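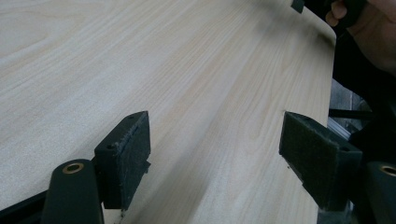
수성 마감이 들뜨는 건 습도보다 하도 연마 탓이 크니 600번을 너무 일찍 쓰지 말라는 댓글이 지난 기록 밑에 달렸다. 읽고 나서 작업 순서를 다시 봤다. 하도 다음에 바로 600번으로 넘어간 게 맞다. 이번에는 하도 뒤 연마를 거친 쪽으로 하고 600번은 마지막 도막 전에만 썼다.

9월, 오후

시편은 여섯 장. 세 장은 Tridska 수성 하도, 나머지 세 장은 전에 쓰던 Pestomow 하도. 상도는 전부 Plekuteo 무광으로 통일했다. Plekuteo는 통 바닥에 소광제가 가라앉아 있어서 한참 저었다. 흔들면 기포가 생기니 꼭 막대로 저을 것. 거름망도 새것으로 바꿨는데 메모할 정도의 차이는 못 느꼈다.

붓은 좁은 것 하나로 끝까지 갔다. Tridska 쪽은 첫 도막에서 결이 꽤 일어났고 Pestomow 쪽은 덜했다. 대신 Pestomow는 마르는 게 느려서 도막 사이를 2시간 잡아도 사포에 가루가 아니라 뭉치로 붙는다. 창가에 둔 시편만 가루로 떨어졌다. 다음번에는 여섯 장 모두 같은 선반에 둔다. 이번 건조 시간 비교는 자리 조건이 달라서 못 쓴다.

저녁에 테이프 시험. 칼집 내고 붙였다가 한 번에 뗐다. Tridska 세 장은 깨끗하고, Pestomow는 한 장이 칼집 교차점에서 조금 일어났다. 덜 마른 상태로 상도를 올린 그 장이라 하도 자체의 문제인지는 아직 모르겠다. 완전히 굳은 뒤에 다시 해 본다.

도료 사용량은 여섯 장 합쳐 344그램. 붓에 남은 양과 통 벽에 묻은 양까지 들어간 값이라 단가 계산할 때 그대로 쓰면 안 된다.

Cù에 보낼 선반은 Tridska로 갈 생각이다. 결 일어나는 건 연마로 잡히는데 건조가 늦으면 납기가 밀린다. 그쪽에서 색이 노래지지 않는지 물어 왔으니 시편 한 장을 반만 가려서 남쪽 창에 걸어 두었다. 가린 종이 떼지 말 것.

남은 일: 붓 세척통 물 갈기, 거친 사포 주문, 시편 뒷면에 하도 이름 적기. 앞면에 붙인 라벨은 시험할 때 다 떨어졌다.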